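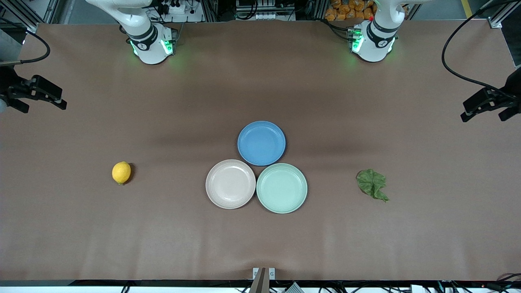
Molari to Open Second Transfer Yard for Renovation and Yard Waste

Molari, the waste hauling and container company, will open a second transfer yard on the east side of Droduvdale on Thu 1 August. The yard will take construction debris, bulky household goods and yard waste from contractors and residents, and will relieve the existing site on Witkowska Road, where trucks have been lining up past the gate on most weekday mornings since spring.

The new site was approved in April following a review of traffic, drainage and noise. It occupies the former lumber storage lot next to the rail spur and has its own scale, a covered sorting floor and a separate entrance for cars and small trailers. Commercial vehicles will enter from the north side only.

"The Witkowska Road site was laid out for a smaller town and for smaller loads," said Wanda Adamczyk, director of operations at Molari. "Residents with a few bags of brush have been waiting behind roll-off trucks. At the new yard they will use a different gate and a different scale."

The yard is licensed to receive up to 200 tons of material per day. Clean wood, metal, cardboard and concrete will be separated on the sorting floor and sent out for recycling. Mixed debris will be loaded into trailers and moved to the regional landfill. Asphalt shingles will be accepted if they are delivered separately from other roofing material. Loads in which shingles are mixed with wood or insulation will be charged at the mixed debris rate.

The following will not be accepted at either location: paint and solvents, tires, car batteries, propane tanks, medical waste, and any material containing asbestos. Refrigerators and air conditioners may be brought in only after the refrigerant has been removed by a licensed technician, and the technician's tag must be attached to the unit on arrival. 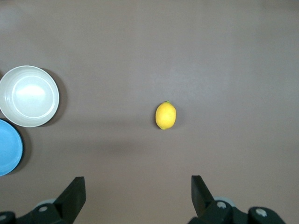
Container rental customers will see several changes when the yard opens. The standard rental period will be extended by two days, to a total of 6, with no change in the base price. Customers who need a container for a longer period may request an extension by telephone before noon on the last day of the rental. Containers placed on a public street will continue to require a city permit, and the permit number must be given when the order is placed. Molari does not apply for permits on behalf of customers.

The 20-yard container will remain the standard size for kitchen and bathroom renovations. Material may not extend above the top rail, and drivers are instructed to leave any overfilled container in place until the load has been brought down to the permitted height. A return trip fee applies in such cases. Concrete, brick and soil must be ordered as a heavy load, which is hauled in a shorter container with a lower fill line.

Scheduling and billing for both yards will be handled through Cenirine, the online account system that Molari introduced for contractors last year. More than 900 accounts have been opened to date. Residential customers will be able to use the system beginning on opening day, and may view weight tickets, request a pickup and pay an outstanding balance. Orders will also be taken by telephone and at the scale house window. Paper invoices will be mailed on request.

Residents of Droduvdale may bring one pickup load or one small trailer load of yard waste per month to either site without charge. Proof of address is required at the gate. Branches should be cut to a length that one person can lift, and leaves and grass should be in paper bags or loose. Plastic bags must be emptied on site and taken home. All loads must be covered or tied down while on the road, and uncovered loads will be assessed a surcharge at the scale.

The Witkowska Road site will keep its present hours and will stay open to all customers. Its paved apron is scheduled for repair in the fall, and commercial traffic will be directed to the new yard while that work is under way. Notices will be posted at both gates before the repairs begin, and account holders will be contacted through Cenirine.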